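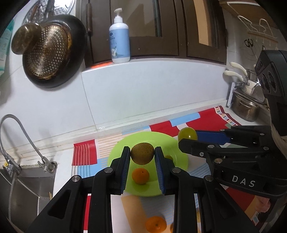
When I moved to Wornerley, I was buying fruit the way my mother bought it, which means too much. In her house the fruit was for eight people and for every neighbor who knocked on the door. Here I am one person, and for the first year I was throwing away something every week. I felt ashamed each time, like I had been rude to somebody.

So this post is about how I learned to buy less. It took me longer than learning to drive in this country.

The first thing I changed was the shop. I used to go to the big Desix outside of town, where kiwis come in a bag and you cannot choose how many. Now I walk to Amegashie, the small grocery behind the post office, where everything is loose and you pay by the piece or by weight. It is a little more expensive. But I did the math in August with all my receipts on the bed, and in one year at Desix I had spent $105 on fruit that I never ate. After this I did not complain about the prices at Amegashie anymore.

The second thing is that I stopped putting everything in the refrigerator on the first day. A hard kiwi stays in the kitchen until it gives a little under the thumb, and then it goes in the cold. If I want it faster I put it in a paper bag with a banana. Mandarins I keep out if I will eat them in two or three days, otherwise they go in the drawer at the bottom. My mother keeps nothing in the refrigerator except meat and her medicine, so we have had long telephone calls on this subject.

The third thing was more difficult, and it is about guests. In my family you do not offer a guest one mandarin. You offer a mountain and the guest takes one. I still cannot put a small plate in front of a visitor without feeling that I am insulting them! My friend from the Culer evening class told me that she was always afraid of my mountain, because she thought she was expected to finish it. We laughed a lot, but I thought about it for many days.

I still buy too much when mangoes are in season. For mangoes I have no method and I do not want one.

Next time I will write about bread, where I am much worse.

Posted by Ohemaa Asante on June 25, 2026
3,507 views | 2 shares | 3 comments

Comments

plumtree_k
My grandmother was the same with the mountain. We had to take some home in our pockets.

Renske
Does the banana trick work with pears too? Mine go from stone to mush overnight.

Ohemaa Asante
Yes Renske, with pears also, but look in the bag every morning. They do not wait for you.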